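Ticket 1161 -- Reading log for the Trerkbridge book group keeps losing my reviews
Opened by: Padmavathi Varghese
Opened: 14 February 2025
Status: Closed

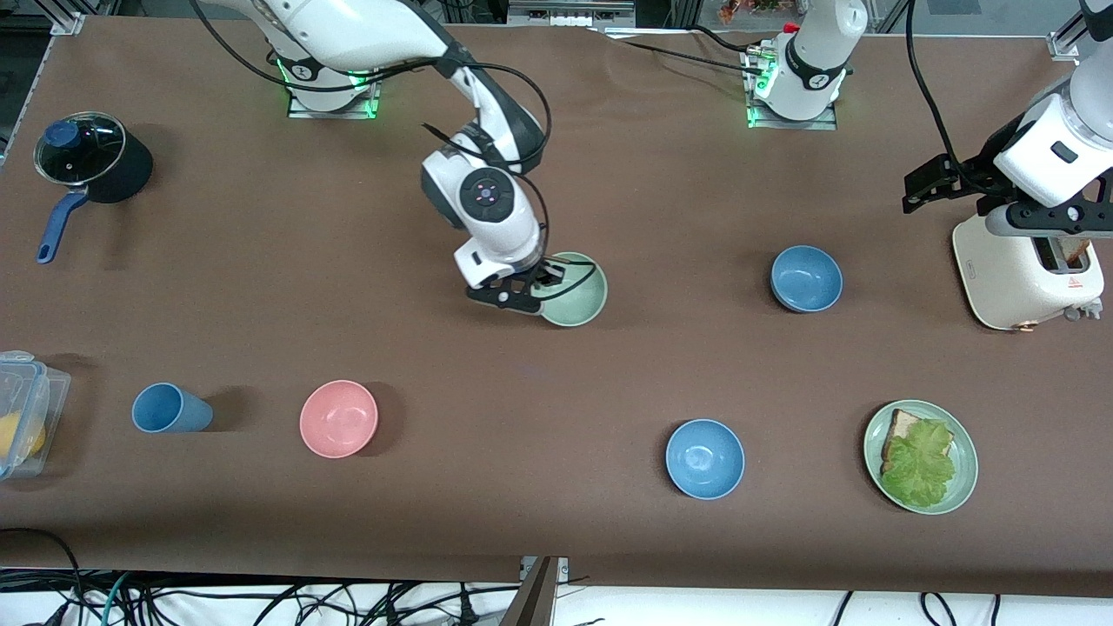
Hi all! I'm the one who posts the monthly novel write-ups on our Loltow page, and I've got a problem that has eaten two evenings so far. When I paste a finished review into the form and hit Publish, it chops the thing off partway through. No warning, no error, it just says "Saved" in that cheerful green and half my review is gone.

The one that started it was my piece on "The Salt Ledger" (the historical one we all argued over, with the widow who keeps the accounts for the smugglers). My draft is 1161 words, which yes, funny, same as the ticket number. What shows up on the page is 867 words. It stops right in the middle of me complaining about the brother, just when I was getting to the good part!

What I've tried so far:

Logged out and back in. Same thing.
Pasted it again. Stops at the exact same word, "unforgivably".
Used my daughter's laptop, different browser. Same word.
Posted a short review (150 words, the poetry book). That one went up whole.

So my first guess was a length limit. But my write-up of the lighthouse novel from last year is longer than this one and it's still sitting there complete, so I don't know what to think.

Thanks for any help, I'd love to get this up before the group meets.
Padmavathi

Reply from Brorkex help desk

Hello Padmavathi, thanks for the details. There is no length limit on reviews. Could you tell us what comes right after "unforgivably" in your draft, and which program you wrote it in? Please also try typing one sentence past that point by hand instead of pasting it.

Reply from Padmavathi

Okay, so I write everything in Munro, the little writing app, and I've used it for ages. What comes after "unforgivably" is a quote from the book. It's the bit where she reads her husband's last letter out loud in the kitchen, and I copied it out of my e-book so I wouldn't mess up the wording.

I typed a sentence by hand like you asked and it saved fine! Then I pasted the quote after it and everything from the quote on disappeared again. So it's the quote. Or something hiding in the quote?

I went back and looked at my older reviews and I never used to copy from the e-book, I always typed the passages out from the paperback. That would explain the lighthouse one.

Reply from Brorkex help desk

That narrows it down nicely. Some e-book apps add an invisible character at the start of copied text, and the review form is reading it as the end of your entry. Please paste the quote into a plain text file first, delete the opening quotation mark along with the space before it, and type both again. Then copy it into the form.

Reply from Padmavathi

Tried it. Got further! The quote is in now, all of it, but the review stops again right after. I did the same trick at the end of the quote (deleted the closing mark and the line under it, where the e-book sticks in the title and page) and now the whole thing is up. All 1161 words, brother included.

Two small things while I have you:

1. The star rating went back to three when I saved again. I gave it four. I know I was hard on the middle chapters but the ending earned it -- that last scene on the ice road had me sitting in the car outside the grocery store until I finished. I changed it back and it stuck the second time.

2. There were 35 comments under the short version, mostly people asking where the rest was. They're all still there, which is great, but some of them make no sense now. Can I leave them? I'd rather not delete anybody.

Reply from Brorkex help desk

Glad it's up. Yes, leave the comments, they won't affect anything. The rating reset is a known fault and is on the list to be fixed in April. Until then, check the stars after each edit. We have also asked for the form to show a message when it drops text. Okay to close?

Reply from Padmavathi

Yes, please close it! I've added a line at the top of the review saying the first version was cut short, and I'll type my quotes out by hand for the next one. It's a 19th-century doorstop with very long sentences, so wish me luck.

Closed by Brorkex help desk. Cause: hidden character in copied text. Workaround given.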